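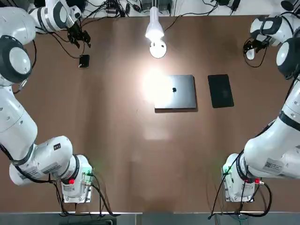
[esura-ml] Re: 卓上片付けタスクの照明ランダム化、途中経過

一覧へ戻る 前の投稿 次の投稿 スレッド表示 検索
分類:模倣学習/双腕/実機評価

Esura MLの皆様

前回「来週には数字を出します」と書いてからだいぶ経ちました。数字は出ました。ただし、出てほしかった数字とは少し違います。

おさらいです。机の上の物を決められた配置に戻すタスクで、双腕の方策Plundoveroを学習させています。デモは400本。比較対象は同じネットワークをデモ1,000本で学習させたもので、こちらは以前から共有しているGarrido版です。400本側は収集中に電気スタンドの位置と向きをエピソードごとに変え、Garrido版は天井照明だけで集めました。仮説は単純で、照明を散らしておけば半分以下のデモで追いつけるだろう、というものです。申請書にもそう書きました。申請書の中では追いついています。

評価は各方策45試行ずつ、成功の判定は目標位置から5センチ以内としました。対象物はノートPC、黒い板状の物、マウスなどで、初期配置は毎回変えています。スタンドを点けた条件では400本側がはっきり勝ち、消した条件ではGarrido版がわずかに勝ちました。前者だけを報告したいという誘惑は、当然ありました。

内訳を見ると、失敗の多くはノートPCに集中しています。閉じた天板に光が当たると、手先カメラの画像では輪郭の片側が白く飛びます。Garrido版はそこで机の反射をPCの縁だと思い込み、何もないところへ自信満々で指を下ろします。ためらいのなさだけなら満点です。400本側は同じ状況で手前に止まり、少し横へ動いてから下りる軌道を出すことが増えました。デモでそう教えた覚えはないのですが、操作者が眩しくて無意識に回り込んでいた可能性はあります。ログを見返すと、午後に集めた分にその癖が濃く出ていました。
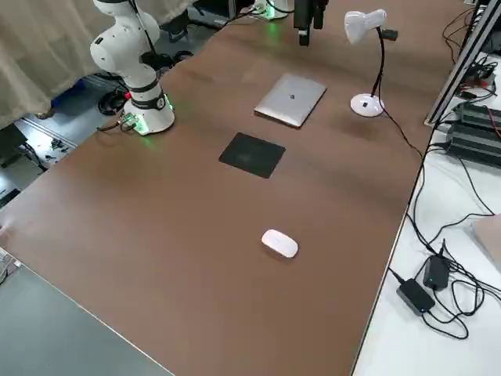

Clenellからの先のメール:
> スタンドの位置を変えたことの効果と、単に物体配置の
> 多様性が増えたことの効果が分離できていないのでは
> ないでしょうか。収集手順を読むかぎり、スタンドを動かす
> たびに机上の物も置き直しているように見えます。
> だとすると「照明ランダム化」という題名は少し
> 元気がよすぎます。
> それから、固定カメラを隠した条件も見たいです。
> 手先カメラだけでも差が残るなら、話を信じます。

ご指摘のとおりで、題名については反論の余地がありません。置き直しは手順書に「必要に応じて」と書いてあり、操作者は毎回必要に応じていました。手順書を書いたのは私です。

そこで、物体配置は同じ程度に散らし、スタンドだけを固定した学習セットを400本で作り直しました。結果は中間です。点灯条件で見られた改善のうち半分ほどは配置の多様性で説明がつき、残りが照明の分でした。論文一本分の主張が半分になったわけですが、半分残ったと数えることにします。

固定カメラを隠した条件は、両方とも成績が落ちました。差は残ります。ただ、絶対値が低いところでの差なので、あまり胸を張れません。

把持の高さについても一つ。下降の最後の段階で、片方の指だけが先に天板に近づく失敗が見つかりました。
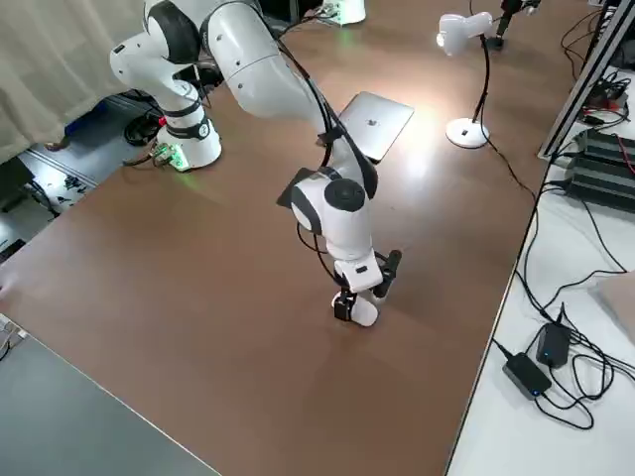
手首の姿勢が傾いたまま下降が始まると起きるもので、照明条件とは無関係に出ます。最初は反射のせいにして一週間ほど幸せに過ごしましたが、消灯しても再現しました。原因は行動チャンクの継ぎ目で、前のチャンクの手首回転が終わらないうちに次の下降が重なっていました。継ぎ目の重み付けを変えたら頻度は下がっています。この変更は上に書いた比較には入れていません。入れると全部やり直しになるからで、やり直しは次回の仕事です。

次にやることを書いておきます。

・チャンク継ぎ目の修正を両方の方策に入れて再評価
・マウスのような小さく白い物を、点灯条件だけで別集計
・手順書から「必要に応じて」を全部消す

学習設定と失敗試行のログは共有フォルダのいつもの場所に置きました。フォルダ名が「final2」になっていますが、深い意味はありません。集計スクリプトに間違いを見つけた方は、なるべく早めに、できれば優しめにお知らせください。

よろしくお願いします。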